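Progress report to the Fotmont fund: shared kitchen and tableware at Mornico
Period: January to 21st May
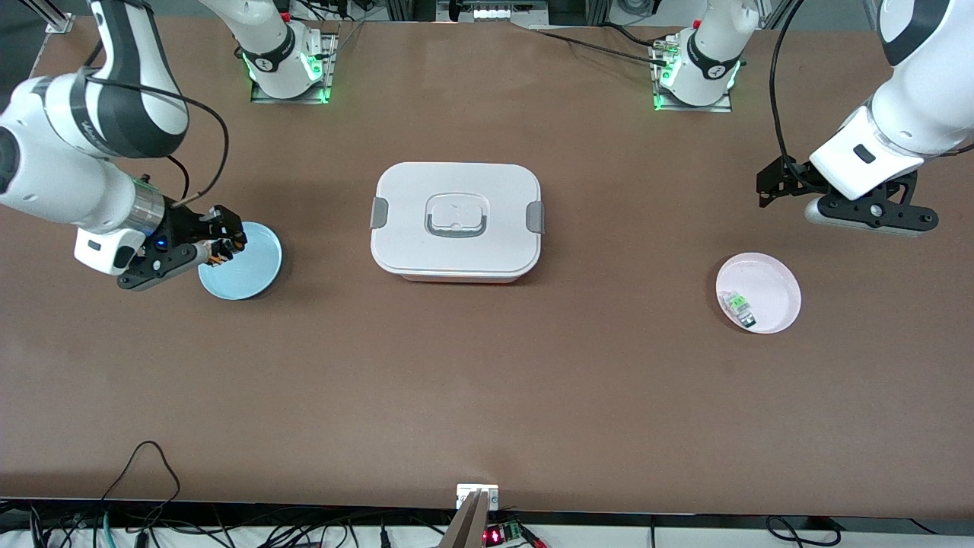 Brown table with the lidded storage container and two plates, one light blue and one pale pink.

The work on the tableware is going well and we are on plan with most points. In January we agreed with you to replace the old mixed plates, which were chipped in many places. The new plates were ordered from Teuber in 100 pieces and all of them were received. We chose soft colours, so that the tables look friendly and each group can recognise its own set.

For storage we now use containers with lids. The lids keep the dust away between two meal days, and the containers are easy to wipe. Hullska has delivered four shelves for them. One shelf came with the wrong screws and we are still waiting for the right ones.

Costs: the approved amount was 3,677 euros. Until today we have spent 3,363 euros, including transport. We would like to use the remaining money for labels and for a second drying rack, if you agree with this.

Still open are the written rules for putting things away after the meal. A first version is on the kitchen door and we are collecting remarks. We will send you the final text together with the invoices.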